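Record of the Dresby Comparison

The Office of Comparative Handling was established to answer questions that manufacturers preferred to leave open. In April it received one from the Dresby Hospital Kitchens. The kitchens wished to know which of two gripper fingers should be purchased for clearing and racking plates, the Hunumeck or the Borura, and they wished to know before the summer budget closed.

Evander Baxter was appointed Recorder. He had held the post for six earlier comparisons and was regarded as reliable. The two arms were fitted, the plates were delivered, and the first session was opened at nine in the morning.

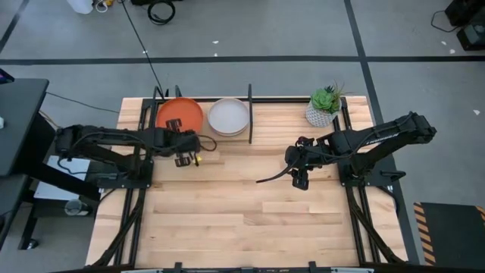
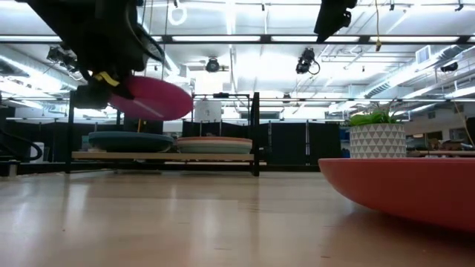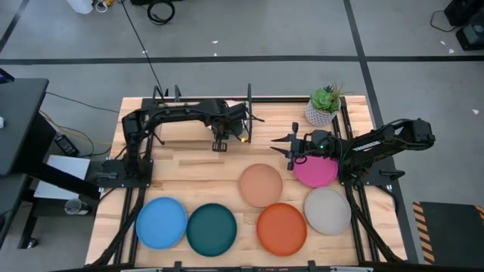 Plate handling at the comparison table, with the potted plant kept at the rear.

The procedure had been written by the previous Recorder, a person known to the Office only by the surname Chmielewska, who had retired and left no address. Under the Chmielewska procedure, a plate was to be lifted from the table, carried to the rack, released, and retrieved. Each completed circuit was entered as one passage. A plate that touched another plate on the way was entered as a contact. A plate that reached the floor was entered as a loss, and the Recorder was to initial the entry and wait two minutes before proceeding.

The procedure did not explain the two minutes. Baxter observed them.

By the end of the second week the Hunumeck fingers had completed 3,194 passages and the Borura fingers 2,558. The difference was explained by a fault in the Borura wrist connector, which had cost the Office three working days and a quantity of correspondence. Contacts were comparable. Losses stood at 44 for the Hunumeck and 44 for the Borura, and it was this figure that caused Baxter to remain at his desk after the others had gone.

He checked the entries against the session logs. He checked the logs against the stores ledger, where each plate removed from service was struck through in red. The count held. He prepared a draft of the findings in which the rate of loss was given for each finger, the Hunumeck being the lower, and he recommended its purchase. The draft was returned the next morning by the Deputy Director with a single remark in the margin. She had written: "Which would you rather be carried by?"

Baxter replied by memorandum that the question lay outside the terms of reference. The Deputy Director replied that she had written the terms of reference.

He therefore returned to the room that evening and ran the arms himself. He began with the Hunumeck. It closed quickly on the rim, and the plate rose without hesitation and was put down with a small hard sound. He ran it until he no longer heard the sound. Then he changed the fingers, which took the better part of an hour, and ran the Borura.

The Borura was slow. It arrived at the rim and stopped, and there was an interval before it closed. In the logs this interval appeared as a delay of 700 milliseconds and had been listed among the deficiencies. In the room, with the corridor lights off, it did not seem to him to be a deficiency. It resembled the pause of a nurse who has put a hand on the blanket and has not yet begun to turn the patient.

Baxter's father had been a patient at Dresby for the whole of one winter. Trays had come at seven, at noon and at five. He recalled that there had been a porter who set the plate down and kept two fingers on the rim until the old man had found the fork. He had not thought of the porter in many years, and he had never learned his name.

On the third run the Borura let go too early and the plate went over the side. Baxter initialed the entry. He sat down to wait the two minutes, as required, and in the course of them he looked at the broken pieces, and at the arm, which had returned to its starting position and was holding there. It came to him that Chmielewska must also have worked in the evenings.

The amended findings were submitted the following day. They recommended the Hunumeck for the racking line, where speed was of consequence and the plates were empty. For the ward trolleys, which had formed no part of the original question, they recommended the Borura, and they advised that the delay before closing be left at its present setting. No supporting figure was given for this advice. The space on the form where the figure should have appeared was initialed.

The Deputy Director approved the findings without remark. The kitchens acknowledged receipt and asked whether the second recommendation had been included in error.

Baxter drafted a reply. He set it aside, waited two minutes by the clock above the door, and sent it as written.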